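**"I wanted to keep the doors, not the key"**

Nadhirah Subramaniam came to Rarnthorpe to teach mathematics for one year. She stayed, and now she is the person who people call when an old lock does not open anymore. I met her on a Wednesday in her workshop on Lukgate, where she repairs locks, latches and hinges from old houses.

She made tea first. She told me she never starts to talk before the tea, it is a rule from her mother.

"My first lock was my own," she said. "I rented a room with a door from 1911 or so, and the landlord wanted to put a new door, a plastic one. I asked him to give me two weeks. I took the lock out, I opened it on the kitchen table, and a spring jumped under the stove. I was on the floor with a flashlight until midnight."

She found the spring and the door is still there. The landlord told his sister, the sister had a gate, and so it began.

I asked how a person learns this work without a school. She learned from books, and from a retired locksmith with the name Wang, who let her sit in his shop on Saturdays if she did not ask questions before lunch. "He showed me a thing one time only. If I did not see it, I had to find it by myself. I was angry with him for a year, and then I was grateful."

Mr. Wang left her his files when he closed the shop. She has 46 of them and she knows each one by its handle. She also has a box with 1000 keys that fit nothing. People bring them to her and she cannot throw them away.
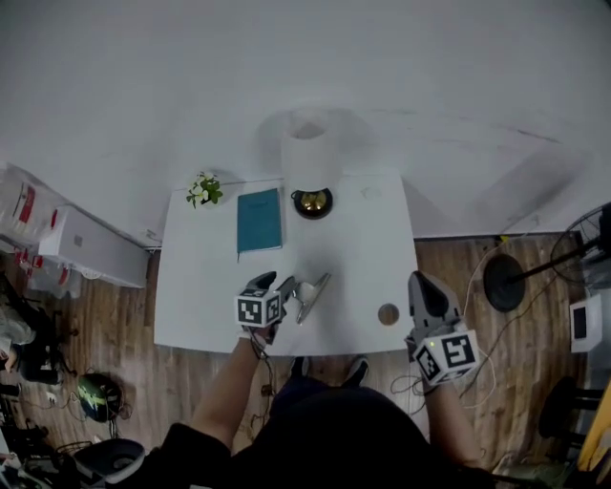
The money was difficult in the beginning. An old latch can take a whole day, and the customer compares the price with a new one from the store. "I charged too little," she said. "One winter I ate a lot of rice." She kept her teaching hours until last February, when she had enough orders to stop.

Her biggest job so far was the Hitex building, an old mill where the owners wanted to save the original doors. There were 100 of them, and most had been painted so many times that the screws could not be seen. She cleaned the screw heads one after another with a dental tool.

"In the evening I saw screws when I closed my eyes," she said, and laughed. "But I would do it again, only with a better chair."

I asked if she misses the mathematics. She thought for some time and poured more tea.

"I miss the students. The mathematics I still have, a lock is full of it. My father does not agree. He still tells the neighbors I am a teacher."

Before I left she looked at the key of my own front door and told me it was badly cut. I am bringing her the lock next week.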